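Makton open day: notes from the finishing hall

The Makton plant opens its finishing hall to outside visitors once a year, in February. I registered through Lukance, who buy blank stock from them, and was put in the second group at 10:40. Safety shoes were lent at the gate. Hearing protection was handed out but only needed for the first part of the route.

The hall covers 2,890 square meters on one level. Material comes in at the north door, is conditioned for at least a day, then goes through cutting, surface finishing, inspection and packing in that order. The layout follows the order of work, so the tour did too.

Daiane Pacheco, who runs inspection, led our group. She gave the throughput as nearly 800 finished pieces per shift when a single product is running, and much lower on days with several changeovers. A changeover means cleaning the line, swapping the guides and running test pieces until the first acceptable one comes off. Scrap from those tests goes back to the supplier, Tjoa, in closed bins.

Cutting was the loudest section and the least interesting. The saws are conventional and the extraction works well; there was very little dust on the floor. Offcuts longer than 200 mm are kept and sorted by length on a rack beside the outfeed. Shorter ones are scrapped.

Surface finishing and inspection took up most of the hour. The standard product is plain white, and white is the hardest color to judge. Under flat overhead light a shallow dip disappears completely. Inspection therefore uses low side lighting, and each piece is checked from two directions before it is released - once along its length and once across.
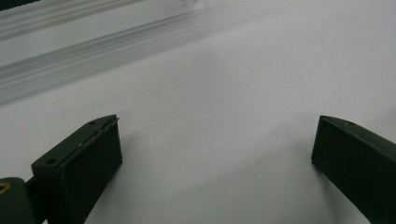

The customer sets the limits. Niltley, their largest account, accepts faint waviness but no scratches of any length. Lukance is stricter on flatness and will pass a light scuff if it polishes out. Both sets of limits are posted at the inspection station, along with reference samples that are replaced every 5 months.

Packing was stopped for a label change when we reached it, so I have no cycle times. Interleaving sheets go between all pieces, and corner protectors are fitted by hand.

Questions were taken in the canteen until 12:15. Parking is on the east side, and registration for next year goes through the front office.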